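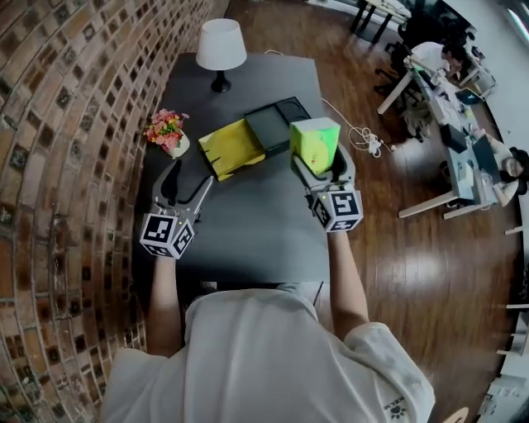 A green box held in the right-hand gripper during a tabletop session. The marker cubes on the wrists let software work out where each gripper is.

The box is the easy part, according to Britta Eichhorn. Flat sides, square corners, light enough that a poor grip still gets it off the table. Most of the grippers that have come through the workshop at Reinholz in the past year could manage a box.

"We start people on boxes so they get used to their new fingers," she said. "Then we give them a teaspoon."

Reinholz is a small testing outfit that compares hand-held grippers for companies that want to teach robot arms by showing them. A person wears a gripper on each hand and does ordinary chores with them. The recorded motion is later used to train an arm fitted with the same fingers. If the fingers are bad, the recordings are bad, and the arm learns very little from them.

Since January the team has been comparing two designs. One, called Vonda, has a curved outer shell and wide pads that give a little when they close. The other, Stendcombe, is narrower and stiffer, with flat metal tips. Each was put through the same 16 tasks, from standing a carton upright to closing a drawer, by the same group of operators. The final count was 3000 attempts.

On large objects the two were hard to tell apart. The gap opened up with thin ones. Stendcombe dropped or missed a thin object 272 times. Vonda did so 700 times, mostly with coins, playing cards and a plastic ruler that slid out sideways as the pads closed.

That would seem to settle it, but the operators didn't see it that way. Vy Tạ, who ran more sessions than anyone else, preferred Vonda by a wide margin. Her forearms ached after half an hour with the stiffer gripper, and she found herself squeezing harder than she needed to. Tired operators slow down, and slow recordings have to be thrown out or trimmed.

Marlene Kohlhase handles the tracking side and had a different complaint. The cubes carry black and white patterns on several faces, and at least one face has to be in view of a camera for the position to hold. When an operator turns a wrist far inward to reach into a tray, the patterns can disappear for a second or two. Stendcombe's longer neck kept its cube clear more often. With Vonda, she moved one of the cameras three times before she was satisfied with the numbers.

Neither maker has been told the full results yet. Wimevow, the client paying for the comparison, plans to fit the winning fingers to arms that will pack small household goods. Its project lead, Ingeborg Brinkmann, has asked for another round using Vonda's shell with a thinner pad. The first set of those pads came back from the molder too soft and had to be made again.

Eichhorn expects the second round to take six weeks. The ruler stays on the task list.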